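Re: [jarkow-list] winter clothes drive

May 12, 2018

Anisa, all — quick one, on my way out.

> Do we still take knits this late? Families at the Jarkow shelter asked again.
> — Hafiz Khoo

Yes. 52 families now, about 4 more waiting on papers. Nights are cold up there, January was awful.
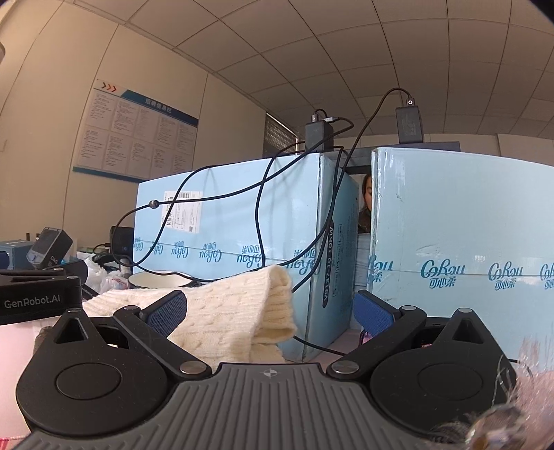
*Cream cable knit*

Resettlement interviews moved again, no new date. Syafiqah is chasing teh office. Two caseworkers for everyone, not enough.

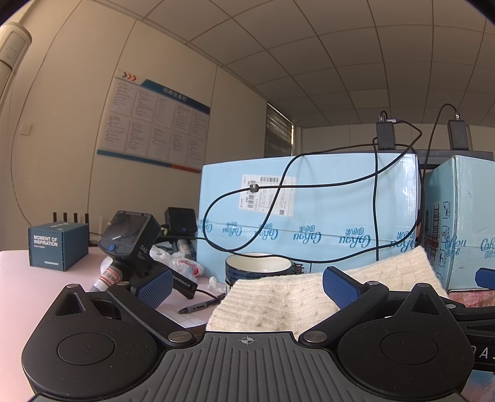

**Gisen Refugee Support — Clothing Team**

Send sizes to Ilham, not me. Van list closes tonite.

Zahira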